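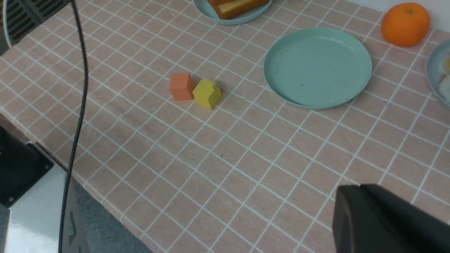
Blocks, an orange and an empty plate on the practice table at Plultgate.

Search this site Search

The breakfast shift

Last updated: April

Five in the morning at Plultgate and the porridge is already on. Radio, steam, someone looking for the good tongs. Plultgate is the production kitchen that Skurerberg runs on the edge of Sinaga, and it sends out 800 breakfasts before most of its customers are out of bed. Care homes mostly. Two schools that pay for a breakfast club. Trays go down a line of people, each one adding a thing, and at the far end a van.

The robots aren't on the line yet. They're in what used to be the dry store, at a table with a pink checked cloth, playing with toy eggs.

That's how people on the shift put it anyway. "Gone to see the eggs" means gone to the dry store. Two arms, a couple of laptops on a shelf, a stool that wobbles. The eggs are play food, the plates are the sort you'd buy for a picnic, and there are foam blocks to go with them. Pick up, carry, put down. Then again.

Yasir Butt has worked the line here long enough to have trained most of the people on it. Now he trains the arms. Half his week on trays, half in the dry store, and he is the first to say that it's an odd split. "I come off a real breakfast and go and do a pretend one," he says. "Same hands. My back likes the pretend one better."

He learned it from Orkevetti, the small firm that set the table up, who came for a fortnight and left behind a folder. He doesn't open the folder much. What he does is guide an arm through a move, save it, shift the plates a bit, guide it through again. The shifting is the part he thinks matters. On the line a plate is never where it was yesterday. People lean over, people nudge things, someone puts the toast down skewed because they're talking. An arm that can only find a plate in one spot is no use to anybody at half past five.

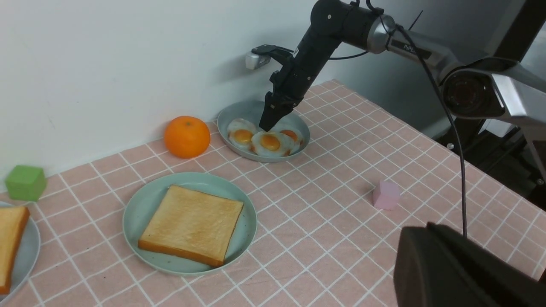 An arm marked PiPER reaches down over the fried eggs, with toast to the left and a pink block out on the cloth.

So what changes? I asked that of everybody who'd stand still. Not many would, it's a kitchen.

The plan, as Skurerberg tells it, is for the arms to take one position first. There are 5 on the line and the one they've picked is cold plating, where you stand in a draught and put the same item on the same side of the same plate for the whole shift. It's the job that gets handed to whoever is newest. Wrists go. People leave over it. A woman who did it for two winters told me she used to dream about the plates, and wouldn't be sorry to see a machine have it, "so long as it's the job that goes and I don't."

Which is the question really. Management's line is that no one is to be let go because of the arms, and that the hours freed up will go to checking. Special diets, soft food, names on trays. Checking gets squeezed at the moment, everyone agrees on that. Whether the promise is written down anywhere depends on who you ask. I was told it's in a letter. I was told it's going to be in a letter. I asked to see it and was given a cup of tea.

Some on the line are keen. The younger ones especially, who want a turn in the dry store and reckon it'll look good on a CV. Others won't go in. One of the packers, thirty-odd years in kitchens, put it to me while tying a bin bag: you're teaching it what I know and you're getting it for nothing. Butt has heard this, from friends too, and doesn't laugh it off. He's asked for a training rate for anyone who does hours with the arms. He got it for himself in February. The rest are waiting.

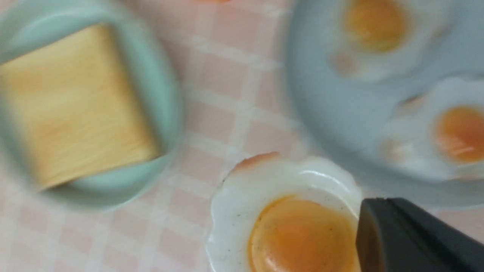 Eggs are the hard one, he says. Real ones, he means. A block has sides. You can be a bit off with a block and still get away with it. Egg is thin at the edge and fat in the middle and there's no good place to get hold of it, and a gripper that comes in too low meets the plate. On the line you'd use a slice and a flick of the wrist, you wouldn't think about it. He had to think about it. He stood at the stove one morning serving eggs very slowly, watching his own hand, until the cook asked if he was feeling alright.

That has been the surprise for him, having to say out loud what he does. How far he tips the plate. When he lets go. New starters have been getting the benefit, becuase he now explains things he used to just show, and two of them told me seperately he's the only one who tells you where to put your thumb.

There's a mood thing as well. The line talks. It's where you hear whose son has passed his test and who's stopped speaking to who. Take one person out of the middle and put an arm there and you've got a gap in the talk – the people either side have to shout past it. Nobody at Orkevetti had that in the folder. Butt raised it at the planning meeting and now the drawing has the arms at the end, next to the wall, with the people kept together. Small win. He's prouder of it than of anything the arms have done.
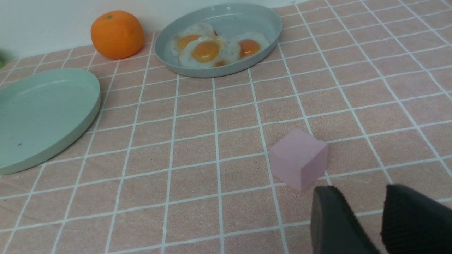
No date for the move yet. I heard summer, I heard after summer. The tray labels have to change first, and the floor by the cold plating needs a new drain, and that's a landlord matter. Until then the dry store carries on as it is. The flour that used to live in there is stacked in the corridor, which annoys the cook far more than robots do.

By half seven the last van had gone. The radio got turned up. Someone mopped, someone made toast for the shift, the real stuff, and carried it round on the lid of a tub. Butt ate his standing up, wiped his hands down his apron and went back to the dry store. He had the toast plate to move.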